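Kategorie: Ausprobiert › Werkstatt & Hobbyraum

Die Sitzhocker-Frage oder: vier Wochen mit dem Drokley Ellik

Wer wie ich gern an alten Rechnern bastelt, kennt das Problem: Man steht. Oder man kniet. Oder man hockt auf einem Küchenstuhl, der für die Werkbank immer zu niedrig ist, und hat abends den Nacken eines Achtzigjährigen. Meine Kollegin Ingeborg Stüber hat mir deshalb schon im Dezember in den Ohren gelegen, ich solle mir endlich einen vernünftigen Arbeitshocker kaufen. Den Drokley Ellik hatte sie selbst, und sie schwärmte davon wie andere Leute von ihrem Urlaub.

Also gut, bestellt. Der Karton ist erstaunlich schwer, den hab ich allein kaum die Kellertreppe runterbekommen (und unsere ist steil!). Drin liegen Sitz, Gasfeder, Fußkreuz, ein Fußring und 10 Schrauben, von denen ich am Ende zwei übrig hatte. Das soll so sein, steht ganz klein auf der letzten Seite der Anleitung. Ich hab trotzdem alles noch mal auseinandergenommen. 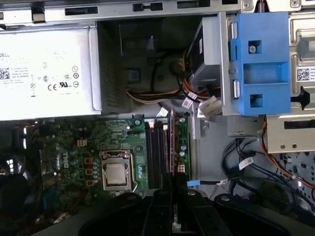

Beim ersten Sitzen dachte ich: viel zu hart. Nach dem zweiten Abend war das Thema durch. Der Schaum gibt nach einer Weile ein bisschen nach, und die leicht nach vorn abfallende Kante drückt nicht in die Oberschenkel. Das war bei meinem alten Hocker von Jikov das große Ärgernis, da sind mir nach einer halben Stunde regelmäßig die Füße eingeschlafen. Der Bezug ist abwischbar, Kaffee geht weg, Wärmeleitpaste auch, wenn man schnell ist – fragt nicht.

Die Höhenverstellung läuft schön sanft, der Hebel sitzt rechts und lässt sich auch blind finden. Nur ganz unten ruckelt es ein wenig. Mich stört das nicht, ich sitze sowieso fast immer in der oberen Hälfte. 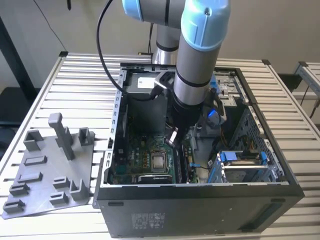 Was mir nicht gefällt

Die Rollen. Also wirklich, die Rollen! Auf meinem Estrich klingen sie wie ein Einkaufswagen auf Kopfsteinpflaster, und jedes heruntergefallene Schräubchen bringt sie sofort zum Stehen. Ich hab sie gegen weiche von Olatunji getauscht, der Satz hat mich 27 Euro gekostet. Seitdem ist Ruhe, aber bei dem Preis für den Hocker hätte ich gern gleich anständige dabeigehabt.

Und der Fußring: Der hält, solange man brav die Füße draufstellt. Sobald ich mich zum Regal rüberlehne, rutscht er ein Stück nach unten. Nachziehen hilft für ein paar Tage. Albane Rolland aus unserem Bastelkreis hat bei ihrem einen Streifen Fahrradschlauch untergelegt und sagt, da bewegt sich nichts mehr. Probiere ich demnächst aus.

Lohnt sich der?

Kommt drauf an, wie lange ihr am Stück sitzt. Für mal eben einen Lüfter wechseln tut es jeder Hocker vom Flohmarkt. Ich brauche für einen kompletten Rechner mit Putzen, neuer Paste und Kabelordnung gern einen ganzen Abend, und da merke ich den Unterschied am nächsten Morgen sehr deutlich. Wer über 1,90 groß ist, sollte übrigens vorher Probe sitzen, mein Schwager fand ihn selbst ganz ausgefahren noch zu niedrig.

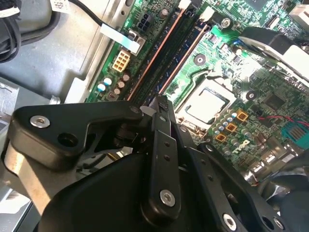
Am offenen Gehäuse, Blick auf die grüne Hauptplatine.

Von mir gibt es 4 von 5 Sternen. Den fehlenden ziehe ich für die Rollen ab, und falls der Fahrradschlauch nichts bringt, geht noch ein halber für den Fußring drauf. Ich trag das dann hier nach.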